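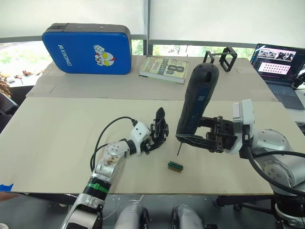

Weltimska, 2024-01-30

Chapter 6
Fasteners and Small Assemblies at the Bench

Most assembly work in the Atell program begins at a table with a circuit board, a screwdriver and a clear work surface. Students are expected to lay out the work before any screw is touched. The board is placed near the centre of the surface with its header pins accessible, and the driver bit is brought to the screw vertically. Books and laptops are kept to the back table.

The chapter opens with screw heads and drive types, then turns to the parts that screws commonly hold: blocks, plates, brackets and housings.

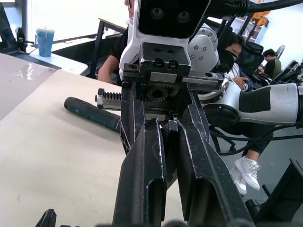
Figure 6.1 Toothed rack and pinion, with socket-head screws in the block above.

A rack and pinion converts rotation into motion along a straight line. Its alignment depends on the fasteners around it, and a block that has shifted on its screws may cause the teeth to bind or wear unevenly.

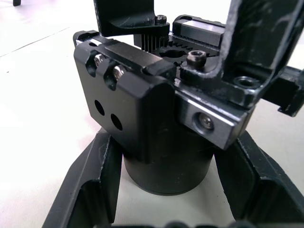 Recessed and countersunk heads are treated in Section 6.2, together with the through-hole and the counterbore. Students should have completed the Borbély drawing exercises in Chapter 5 and should bring a metric hex key set to each practical session. Review questions begin on page 136.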